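The Room on Nigam Street

The bus from Clevthorpe got in at twenty past six in the morning, and Fuad Lemma was the last one off. He had slept against the window and his neck hurt. The driver had already opened the luggage door and was setting bags on the wet pavement without looking at whose they were.

Bergþóra Hauksdóttir was waiting by the ticket machine in a raincoat. He had not seen her in nine years. She had been his landlady then, when he worked at the Vudden cannery, and she had written to him twice since. The second letter was the one in his pocket.

"You've lost weight," she said.

"I've been driving nights. You don't eat right."

She took the smaller bag before he could stop her and they walked up the hill. The bakery was open. The shoe repair place was now a place that sold phone cases. He asked about the cannery and she said it had closed two winters ago, and that the building was still there if he wanted to look at it, which he did not.

The house was number 123, the same as before, with the same brown door. Inside it smelled of coffee and floor wax. She told him to leave his shoes on the mat.

"It's the back room," she said. "Your old one has the boiler in it now." 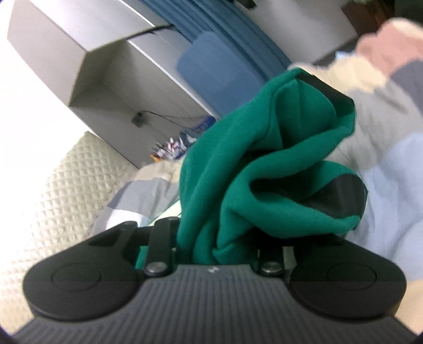
He put his bag on the chair and sat down on the bed to take the weight off his knees. Through the wall he could hear her running water. He thought he should go and help with breakfast, and then he thought he would sit for one more minute, and when he woke it was past noon.

She had left a plate for him with a bowl turned over it. He ate standing at the counter. She was at the kitchen table with a metal cash box and a pile of envelopes, and she let him finish before she spoke.

"You read what I wrote about Daniel's money," she said.

"I read it."

"I should have told you sooner."

Daniel had been the other lodger, a quiet man who packed fish on the line next to Fuad's and went home to the Brekorar valley every October for the sheep. One October he had not come back. It was his heart, his sister said on the phone. Fuad had borrowed 207 from him that summer to fix a car, and had meant to pay it back when the season ended. The season ended and there was no one to pay.

"He kept a list," Bergþóra said. "I found it when I moved the wardrobe for the boiler men. Who owed him, and who he owed." She took a sheet of lined paper from the cash box and turned it so he could read it.

His name was third. The number was there beside it, and it had been crossed out with one straight line.

"I never paid him," Fuad said.

"I know you didn't."

"Then why is it crossed out?"

"I thought you might be able to tell me. That's why I wrote."

He looked at it for a while. The other names were men from the line. Two of them were crossed out and he supposed they had paid. The ink was the same blue all the way down. He tried to remember if Daniel had said anything that last week – some joke about the car, or a favor done – and all he could remember was helping him carry a sack of dog food to the bus. Daniel had said it was cheaper here than at home. It had been raining then too.

"Does the sister know about this?" he asked.

"I called her. She says if he crossed it out, it's crossed out."

"I brought the money."

"I thought you would." 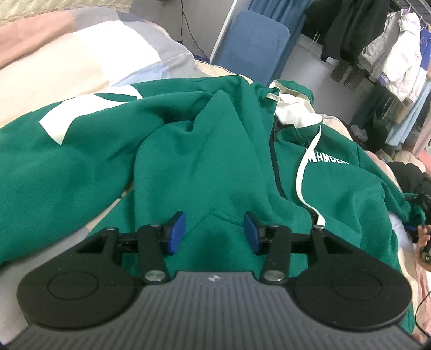
They had coffee. She asked about his daughter and he said she was in school, studying to be a dental nurse, and that she was better at it than she let on. Bergþóra said teeth were a good business. She asked if he was going to keep driving nights and he said until spring, probably.

In the afternoon the rain let up. He asked if the bus to Brekorar still went from the square, and she said it did, at 3, but only as far as the bridge, and after that you had to walk or know somebody.

"How far is the walk?"

"Long enough in those shoes."

She went into the hall and he heard her moving things in the closet. She came back with a pair of rubber boots that had been her husband's. They were a size too big. She gave him a second pair of socks to go under them, and he sat on the bottom stair and pulled them on.

"She might not take it," Bergþóra said.

"Then I'll buy dog food."

She found him a plastic bag for his shoes and wrote the sister's number on the back of an envelope. He folded it in with the money. At the door she told him the last bus back left the bridge at seven, and that she would leave the porch light on either way.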